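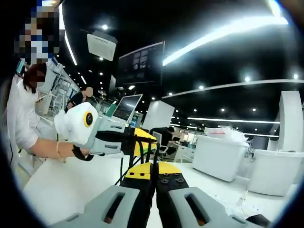

Can a machine fold my towels yet?

My brother-in-law asked me this at dinner, and he meant it as a joke, but I've been chewing on it for weeks (I have two kids and a laundry pile with its own zip code, so you can see why). Short version: sort of, slowly, and please don't cancel anything on the strength of it.

I spent most of a Tuesday with the people at Irnon, who are trying to teach machines the boring stuff. Bagging, sorting, putting the thing in the other thing. They've gone the hand-held route, so a person holds the gripper and does the chore, and the machine is supposed to learn from that later. You strap it to your hand and suddenly you're picking things up with two stiff fingers. I tried to move a plastic bag and it took me 82 seconds. A bag! My eight-year-old could have done it while complaining.

Godfrey Rotich, who runs the training side, told me bags are the worst. A mug is the same mug every time you look at it. A bag changes shape the second you touch it, and towels are nearly as bad. He has 1,045 bag pickups saved so far and wants almost 4,000 before he'll let anybody brag about it.

I did ask about the shop floor, because my old job was packing orders and I still have opinions. He thinks Fitent, a parts warehouse he used to work for, could hand over its simplest bin work pretty soon. Same bins, same height, same lights. Kitchens are another story, what with the dog and the cereal and the drawer that sticks. 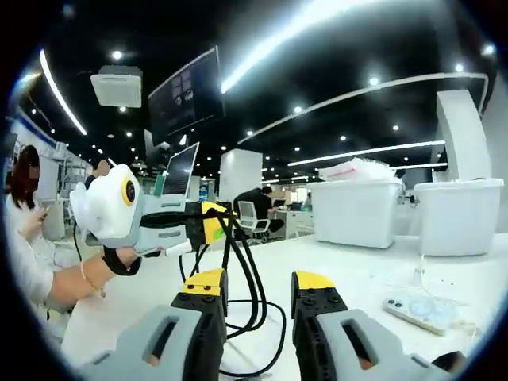

Grippers and cables at the big white table, with the storage bins off to the right.

What surprised me was how tired my thumb got. Everyone talks about the robot brain and hardly anyone talks about the squeezing. Squeeze too hard and the bag bunches up, too soft and it slides right out, and I never did find the middle.

So would I buy one? For dishes, maybe in a few years, if it's quiet. For towels I'm staying with the method I've got, which is dumping them on the bed so we have to fold them before anyone can sleep. Next month I'm hoping to see the Nyanda kitchen setup, and if they let me bring my own fitted sheet I'm absolutely doing it.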